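Why Do We Tidy Up After Snack?
Fivville Kids Explainers

Snack time is the best bit of the day. Clearing up after it – not so much. But there is some pretty cool stuff going on when you tidy a table. Quick look!

First, what counts as mess?

Mess is just things in the wrong spot. A cup is fine standing up. Same cup on its side? Mess. A bottle on a shelf is tidy. Put it down flat and it can roll. Round things love to roll. Give one a tiny push on a smooth table and off it goes, right over the edge.

Plates and trays help with this. A tray with a raised rim is like a little wall all the way around. Things bump the rim and stop. Plus you can carry a whole lot in one trip insted of ten.

Look at the table in the picture. A purple protein bar still in its wrapper, on a round gray plate. A black bowl on there too. An orange cup tipped over at the edge of the plate, a light blue one lying down as well, and a glass bottle with something green in the bottom, flat on a gray tray. What would you pick up first?

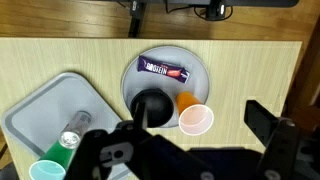
Sort it, then move it

Grown-ups at the Molton Street lunch club do it this way and it works at home too.

Food first. Still wrapped? Back in the cupboard. Opened and half eaten – ask a grown-up.

Cups next. Stand them up. If they're the same shape they might stack, one inside the other. Stacking saves loads of room. A pile of 10 cups takes up the space of one cup, just taller.

Then bowls and plates. Small on top of big. Never big on top of small, it wobbles.

Glass last, and with two hands. Glass is hard but it breaks if you drop it. Plastic bends a bit so it mostly bounces. Not sure whats in a bottle? Don't taste it, ask.

Wipe!

Crumbs are food for ants. One damp cloth, long strokes, all toward you, catch the crumbs in your other hand. Into the trash. Wash your hands.

Try it

Set a timer and see if you can clear your table in 80 seconds. No running with the glass!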